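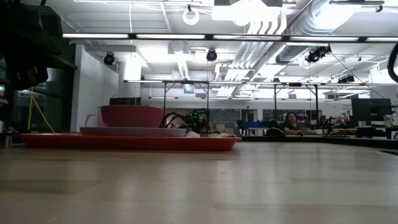
*A tray with a cup, bowl and plate on one of our tables.*

Bergeron House is a residential language school on the edge of Dullmont. We teach English to adults who have come to live and work in the area, and to a smaller number who stay with us for a few weeks and then go home again. Courses run all year except for the last part of December.

## How the school began

Hanna Pawlak started the school in the front room of a rented house on Disumlow Road. She had been teaching evening classes at the library and kept meeting people who worked shifts and could never come at the same time two weeks running. Her first group had four students, all from the same bakery, and they met at two in the afternoon after the early shift finished.

The school moved to its present building when the house became too small. It was a wool merchant's office and later a driving test centre, and the numbers are still painted on some of the doors. We have left them. Room 7 is upstairs, next to Room 2.

## What we teach

Most students join a general course, in groups of up to seven. We place people after a conversation and a short piece of writing, and we move them if the level is wrong. There is no charge for moving.

We also run:

- Evening classes for shift workers, with the same lesson taught twice in the week
- English for care work, including handover notes and phone calls
- Preparation for the usual exams, from beginner to advanced
- A reading group, open to former students

General course lessons last 70 minutes with no break. Longer lessons were tried for one spring and people were too tired by the end of them to take anything in.

We don't teach children, and we don't offer online courses. Students who miss a class can collect the worksheets from the office.

## Living here

There are 25 bedrooms on the top two floors, each with a desk and a washbasin. Bathrooms are shared. Breakfast and an evening meal are included from Monday to Friday, and at weekends students use the small kitchen on the first floor. Please tell us about allergies when you book -- the kitchen orders ahead.

Students who live locally are welcome to buy a meal on the days they have class. Many of them do, and a good deal of English gets spoken over supper that would never come up in a lesson.

## Who works here

**Hanna Pawlak** is the principal and still teaches the beginners.

**Keegan Vachon** looks after the exam courses and the timetable. Write to him if your shifts change.

**Idalina Serrano** teaches the care work course. She was a ward sister before she trained as a teacher.

**Lesego Fourie** runs the office and deals with bookings, letters for employers and lost keys.

**Colton Kowalchuk** is the cook.

## Visiting

The office is open from half past eight until five, and until eight on evenings when there are classes. The bus from Mastitz stops outside the post office, and from there it is a short walk uphill. Parking is difficult -- the spaces in front belong to the dentist.

New general courses begin in January, March, June and September. Evening classes can be joined at any point if there is a place.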